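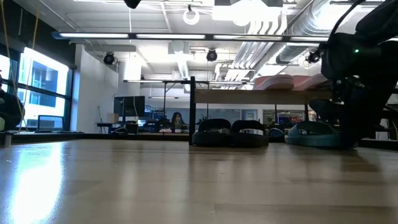 Black slippers and a teal one on the tabletop

Hello all,

Parviz Golestani wrote:
> Does anyone else still get letters from family, or is it just me?
> My aunt in Skanorau has gone over to voice messages and I miss
> her handwriting.

Not just you, Parviz! My mum writes every month from Drundon, always on the thin blue paper, and always with the news in the wrong order (the weather, then the neighbour's wedding, then a line at the very bottom to say she's had a tooth out).

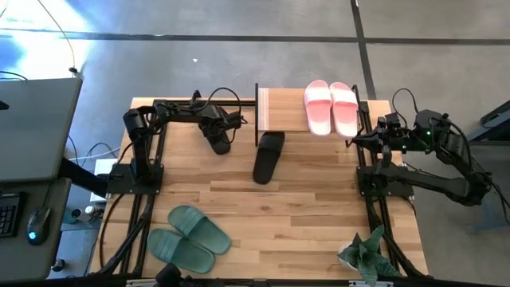
I've kept more than 100 of them in a biscuit tin and I read a few again in January when I was stuck indoors with a cold. In one she tells me how my grandfather walked into town at 65 to post a single card, then found he'd left it on the kitchen table – so he bought another and wrote it standing up in the post office. I'd forgotten that completely.

Do ask your aunt for just one page. Mine took some nagging too.

All the best,
Kianoush Akbari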